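Frequently asked questions – renting a desk at Gastidier

When can I enter the building?
The door opens at 7 in the morning and closes at 10 in the evening, all days except Sunday. Your key card works in these hours only. In February we close one week for cleaning.

What is included in the monthly price?
The desk, a chair, heating, internet and tea. Coffee is from the machine on the second floor and you pay it apart. Printing is free until 34 pages in a month, after this each page is charged on your next bill.

Can I have always the same desk?
Yes, if you take the fixed place. With the flexible place you choose a free desk each morning, and in the evening you must leave it clean.

May I keep my things here during the night?
With a fixed place, yes. Desk trays and shelf space can be used by all fixed members – please put your name on your books, we had already some confusion.

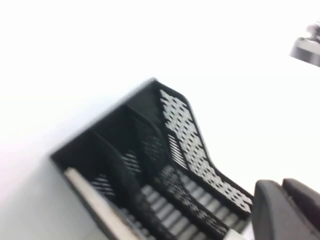
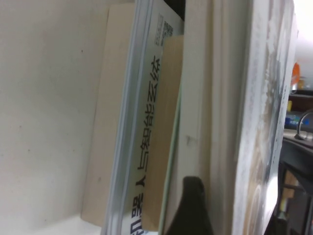
How do I book the meeting room?
There are two rooms, Baek (for five persons) and Pliner (bigger, with a screen). Write your name in the calendar at the reception or send us an e-mail one day before. If you do not come within 15 minutes, the room is given free again.

Can I bring a guest?
One guest for two hours costs nothing. For longer time, please buy a day ticket.

Where can I park?
Bicycles go in the yard. For cars we have no own places, but the Skarodeo garage is near and members can ask us for the reduced ticket.

I lost my key card. What must I do?
Tell us the same day, so that we can block it. A new card costs 5 euros.

How do I end my contract?
Send a written message before the last day of the month, and the contract ends one month later. The deposit is paid back to your bank account after you return the card.

Last changed: May 11, 2022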